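Spoon Transfer with a Small Robot Arm: Final Report
Intro to Robotics, spring project
Submitted 24th April

1. What we set out to do

Our project was to get a tabletop arm to carry a small object in a spoon and put it down on a plate without dropping it. Most of the other teams in the class chose to pick up blocks directly with the gripper. We wanted a task with a tool in it because the arm has to keep the tool level the whole way, and a block does not care which way up it travels.

The project name is Nostis. We picked it in January from a list of leftover names on the club whiteboard and it stuck.

2. Equipment

The arm is the one the class calls Quintero. It has servo joints and a two-finger gripper, and it belongs to the robotics club, so we shared it with two other teams and had it on Tuesday and Thursday afternoons. We used two camera views, one from the wrist and one from a fixed camera looking at the workspace. Both were recorded along with the joint positions.

The control program is called Hellow. It was started by last year's class and we added to it. It reads the leader arm, copies the motion to Quintero, and saves everything to disk. It also plays back a trained policy. We did not rewrite the part that talks to the servos, although we wanted to, because the other teams were depending on it.

The spoons, plates and plastic pieces came from a discount store and from a box in the classroom.

3. Collecting the demonstrations

One of us drove the leader arm and another reset the table. A third person watched the two views on the monitor and marked each run as good or bad. We traded jobs every 10 runs, since the driver's hand gets tired and the motions get sloppy.

A good run had to meet these rules:
The piece stays in the bowl until the spoon is over the plate.
The spoon does not hit the plate rim.
The driver does not stop for more than a couple of seconds. 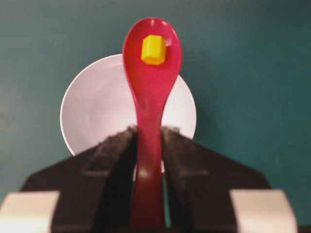
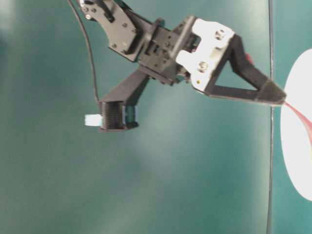
We collected 116 runs that we kept. The ones we threw out were mostly from the first week, when we were still learning how hard to close the gripper. If it closes too lightly the handle turns between the fingers and the bowl tips. If it closes too hard the servo heats up and Hellow shuts it off in the middle of a run. We ended up setting a limit on the gripper current and leaving it there for the rest of the project.

The other problem in the first week was lighting. The late afternoon sun came through the window and changed the color of everything in the recordings. We closed the blinds and used the ceiling lights only. Runs from before that were deleted – we did not want to mix the two.

4. Training

We trained on the computer in the back of the lab. The first model was trained on the fixed view alone. It moved toward the plate but usually tipped the spoon too early, and from the fixed view it is hard to tell how far the bowl has tilted. The second model used both views and did better. We trained it for 700 passes over the data, which took most of a weekend. We did not have time to try other settings, so we cannot say if that was too many or too few.

5. Results

We tested the second model over two afternoons, with the plate in three different spots. With the plate in the middle, most of the transfers worked. With the plate moved to the left it still worked more often than not. With the plate moved far to the right the arm often stopped short and dropped the piece on the table. We looked back at our recordings and found very few where the plate was on that side, so the model had not seen much of it.

Round pieces rolled out of the spoon more than pieces with flat sides. We expected this, but the difference was bigger than we thought it would be.

6. What we would change

We should have planned the plate positions before recording anything. We moved it by hand between runs and assumed that would be random enough, but people tend to put things back near where they were.

We would also write notes during each session. Our log has the run number and good or bad, and nothing about which spoon or piece was used. We had to go back through the video to find that out, and it took a whole class period.

The recordings and our changes to Hellow are on the class drive in the folder Naltinstead. The gripper current limit is in the settings file there, and the next team should read the note beside it before raising it.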